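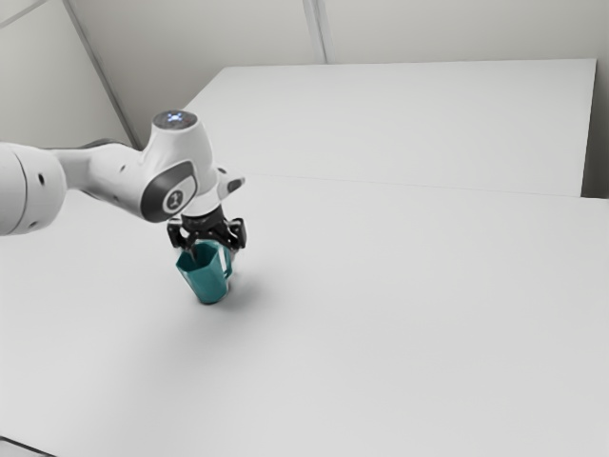

Mug task in the sim, arm gripping at the rim.

flonwood_dan
Okay, posting the one I've been going on about in the other thread. We've got a little working group writing house rules for pick and place tests (June is when it has to be handed over, so I'm getting twitchy) and I want to argue about the grasp rule before I write it down. My draft says: drinkware gets picked from above, at the rim, gripper pointing straight down, and a run only counts if the mug ends up upright where it was meant to go. No handle grasps. 20 runs per object, lighting and table unchanged, and you log every single one including the ugly ones.

Have at it!

kettlecreek
I like most of that but I hate the rim rule. I'm sorry, I know you love it. Who wants gripper pads on the bit you drink from? If this ever goes near a real kitchen you'll have the food safety people down on you like a ton of bricks. Handle or body, every time.

flonwood_dan
It's a test rule, not a café rule. The rim gives everyone the same approach no matter which way the handle's facing, so I can compare my numbers with yours. With handle grasps you spend half your life working out the orientation and then you're testing perception whether you meant to or not.

kettlecreek
Then test perception! That's the job. People pick up habits from test rules, that's my whole worry. Someone trains on rim grasps for a year and then ships it.

Eyerusalem Negussie
I'm going to sit on the fence and annoy both of you. We did the Cikach trials with two grasp classes, "transfer" and "serving". Transfer could be any stable grasp, rim included. Serving had a no-contact band that ran 2 cm down from the lip, inside and out. You had to declare the class before the run and you couldn't swap afterwards. Bit of extra paperwork but it stopped this exact fight, which we'd had every week up till then.

Also Dan, your draft doesn't say what a lift is. In your picture I couldn't tell you if that mug is hanging or still resting on the table. If I can't tell then whoever's scoring can't either. Put a clearance in and read it off the simulator, don't let anybody eyeball it.

flonwood_dan
Oh that's a fair cop, there's no clearance in there at all. What did you use?

Eyerusalem Negussie
12 mm at the lowest point of the object, held until the arm starts its sideways move. Somebody will tell you it's too generous.

bartos_fan_club
It's too generous :)

More seriously, can we talk about the empty table? One teal mug on a big bare white top with nothing near it is the easiest colour contrast you could ask for. I did the Bartoš checklist last winter and our success rate on the clean table was gorgeous, then we put three other things beside the mug and it fell off a cliff. I'd want a rule that says you can't quote a clean table figure without a cluttered one next to it. Same mug, same gripper.

kettlecreek
Yes yes yes to this. And a white mug on the white table while we're at it.

flonwood_dan
I'm fine with clutter as a second stage. I don't want it in stage one, because when a run fails I need to know it was the grasp. Start bare, then build up. Happy to make stage two compulsory if you want to publish, how's that?

bartos_fan_club
I can live with that. "Compulsory" in writing though, not "encouraged". Wedon had "encouraged" in theirs and guess how many did it.

mossy_tim
Newish here, so ignore me if this has been covered. Is 20 runs enough? My supervisor wants 300 for anything in sim on the grounds that it costs you nothing but electricity.

flonwood_dan
Not covered! I picked 20 because folks with a real arm have to be able to finish it in an afternoon. For sim I reckon your supervisor's right. I'll split it: the higher number for sim, 20 on hardware, and you have to label which is which in the table heading. No mixing them into one average, I've seen that done and it made me very grumpy.

Eyerusalem Negussie
And put the friction settings for the finger pads in the log. I've seen sim grippers hold a mug with pads that may as well have been glue.

flonwood_dan
Adding it. Second draft goes up tonight after 8 pm if the kids cooperate. Kettlecreek, you're getting your two grasp classes, so please be nice to me.

kettlecreek
I'll read it first.

Contact the moderators | Copyright remains with individual posters | Back to top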